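Furum Floor Care Guide
Section 4: Routine cleaning of hard floors

Read Section 2 (Product safety) before you start. The steps below apply to sealed tile, sealed stone and finished wood. For unsealed floors, see Section 6.

What you need
Furum concentrate, a bucket marked in milliliters, a flat mop, a soft broom or a vacuum with the brush roll turned off, and 2 clean microfiber pads.

4.1 Clear and sweep
1. Pick up small items and put them in a basket or box. Lift chairs. Do not drag them.
2. Sweep or vacuum from the far wall toward the door.
3. Go along the baseboards and under low furniture with the crevice tool.

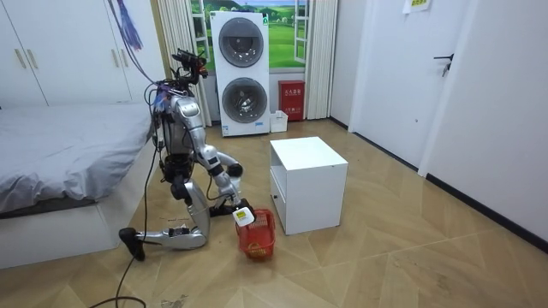
4. Shake the broom outdoors, or empty the vacuum canister before it passes the full line. A full canister drops grit back onto the floor, and grit scratches the finish once the mop goes over it.

CAUTION: Never use a vacuum with a spinning brush roll on finished wood.

4.2 Mix the solution
1. Pour 1,000 ml of cool water into the bucket.
2. Add 2 ml of concentrate for weekly cleaning. Use the dropper in the cap.
3. Stir gently. Do not shake.

Note: A stronger mix does not clean better. It leaves a film that shows footprints. If your floor already has a film, mop with plain water for the next few cleanings.

CAUTION: Do not mix with bleach, ammonia or vinegar.

4.3 Mop
1. Dip a pad, wring it out until it no longer drips, and attach it to the mop head.
2. Work in small areas. On wood, follow the length of the boards. On tile, follow the grout lines where you can.
3. Turn the pad over when it looks gray. Change it when both sides are dirty.
4. Let the floor dry before you walk on it or put rugs back. 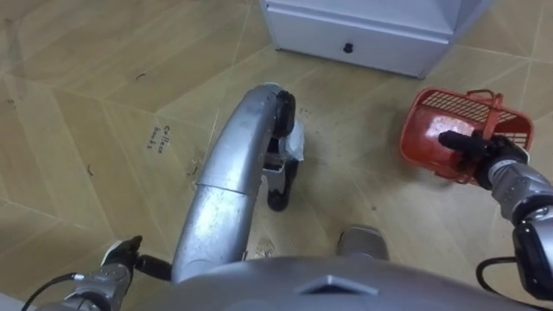

Page 17

4.4 Hair, dust and scuffs
Hair and lint cling to a damp pad and get pushed into corners. If you still see them after sweeping, go over the floor once with a dry pad.

For scuffs, put a drop of undiluted concentrate on a cloth, rub lightly, and wipe with clean water. Ink may need a second pass. Test a hidden spot first.

Do not use steel wool, melamine pads or scouring powder.

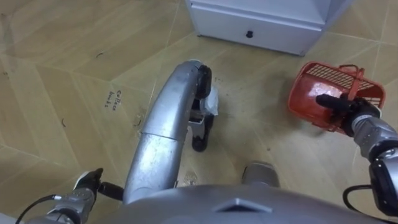

Ljubica Hoxha: I have matte porcelain and the scuffs only came off when I left the drop on for a minute before rubbing. Could that go in the guide?

Reply from Furum: Yes, on porcelain and ceramic a one-minute wait is fine. On wood and natural stone, wipe it off right away.

4.5 After cleaning
1. Empty the bucket into a sink or toilet, never a storm drain.
2. Wash the pads without fabric softener.
3. Close the cap until it clicks and store the bottle upright, out of reach of children.

Continue to Section 5 for grout.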